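Cleaning up a scuffed grey sorting bin — worth it, or just replace?
Posted in Storage and Workshop, February 2020

drulwood_dabbler

Hello all! I've got a big open-topped grey bin that I tip small bits and pieces into when I'm sorting (blocks, offcuts, that sort of thing). I picked it up second-hand in Clikidthorpe last July and it was never pretty, but it's got to the point where I'm a bit ashamed of it. There are dark marks all over the bottom, and the whitish sloped panel inside is scratched and chipped with a worn grey patch along its lower part. 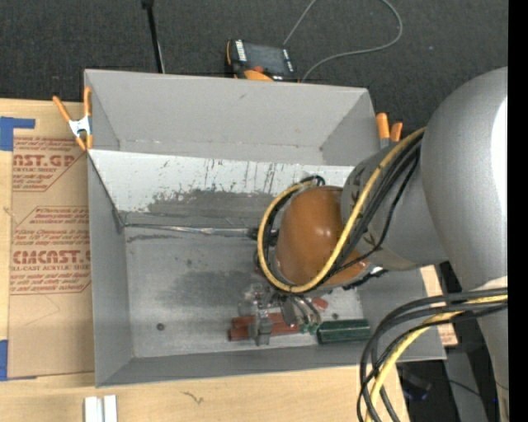

The bin on the table, with a reddish-brown piece and a green block in the bottom.

I've tried washing-up liquid and a sponge, which shifted a little dust and nothing else. I don't want to go at it with anything fierce and end up with it looking worse. Is it dirt, or is it just worn out? And would you paint the panel or leave it alone? A new one the same size is 236 pounds from Shukla, so I'd rather not!

nikari_shed

I had the same sort of marks on mine. Try a melamine sponge, barely damp, and go gently in one corner first. Rubbed-on marks usually come away in a minute or two, and if nothing has moved after that you're probably looking at wear. A paste of bicarb and water is good for the stubborn ones — leave it for four minutes, then wipe it off with a soft cloth. I wouldn't use cream cleaner on a matte surface, it left mine with shiny patches that annoy me to this day.

As for the panel, I'd leave the scratches be. If the chips bother you, rub the edges down with 200 grit so they don't catch on things, and wipe out all the dust afterwards. Paint looks lovely for a week and then you tip a load of blocks down it and you're back where you started, only now with flakes in with your bits. Do look along the bottom of the slope too, that shiny strip will be holding a line of grit. An old toothbrush gets in there.

tapandbucket

just buy a new one

drulwood_dabbler

Thank you nikari_shed, melamine sponge is on the shopping list! Not spending 236 quid on a bin, sorry tapandbucket. I'll leave the paint in the shed and do the strip with a toothbrush at the weekend.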